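Swap shelf opens at Marnell hall
2021-02-26

Great news for anyone with a full cupboard – the Nameteo swap shelf opens its doors in July! Nearly 2,000 households in Marnell and Wesuvska will be able to bring in unopened treats and small household bits and take home something different. The Mekonnen Fund has given us 737 pounds for trays and shelving, and 38 of you have already signed up to help.
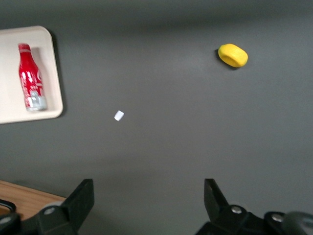
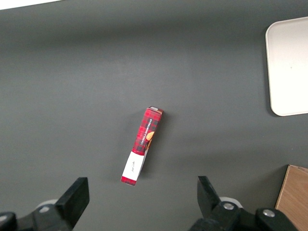 Sorting is the part we're most excited about, and it really couldn't be simpler. Food and drink go on one side, everything else on the other. Boxed biscuits like the vanilla shortbread in its red and black tartan are just the sort of thing we'd love more of, and drinks are welcome too – bring whatever you have, as long as it's sealed and in date.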